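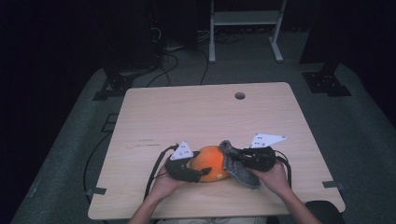
Vemesthorpe Library to Open Evening Study Rooms in November

VEMESTHORPE — The Vemesthorpe Public Library will open its second floor for evening study starting in November, adding 88 seats for students, job seekers and anyone else who needs a place to work after regular hours.

The rooms will be open until 10 p.m. Monday through Thursday. The rest of the building, including the children's area and the circulation desk, will keep its current closing time of 6 p.m. Visitors who come after 6 p.m. should use the side entrance on Vultmont Street and show a library card or a school ID at the door.

The second floor was used for bound periodicals and county records until last year, when both collections moved to the Henare Annex. Work on the floor began in the spring. The project included new lighting, new carpet, power outlets along the walls and an acoustic ceiling in the main room.

"People have been asking us for later hours for as long as I have worked here," said Hortensia Inga, director of the library. "We have nursing students, people studying for the citizenship test, people who share an apartment with four others. They need a desk and a door that stays open past dinner."

The floor is divided into one large quiet room and 12 smaller rooms for groups of two to six. The quiet room is first come, first served. Group rooms can be reserved up to a week ahead, online or by phone, for two hours at a time. A group that is more than 15 minutes late will lose its reservation. Food is not allowed on the floor, but covered drinks are.

Tables and chairs were supplied by Plukico, which also furnished the reading room at the Henare Annex. Several of the tables can be used by people in wheelchairs, and the elevator will run during all evening hours.

The library asked cardholders last winter what they wanted from the space and received 900 replies. Late hours came first, followed by more outlets. Requests for a coffee counter were also common, and the library is still looking at whether one can be placed in the lobby.

"We read every reply," said Ibrahim Jibrin, who manages public services. "The outlets were an easy call. The coffee is harder — the plumbing on that side of the building is old."

Evening staff will be able to help with printing, scanning and account questions. Free homework help for middle and high school students will be offered every Wednesday from 6:30 to 8 p.m., led by retired teacher Henrik Harms. Sessions last 45 minutes and students may sign up at the door.

Parking in the Vultmont Street lot will be free after 5 p.m. for library visitors. Bicycle racks are next to the side entrance.

Holiday closings will be posted at both entrances and on the library's website.

Media contact: Ah-rin Geum, Communications Office, Vemesthorpe Public Library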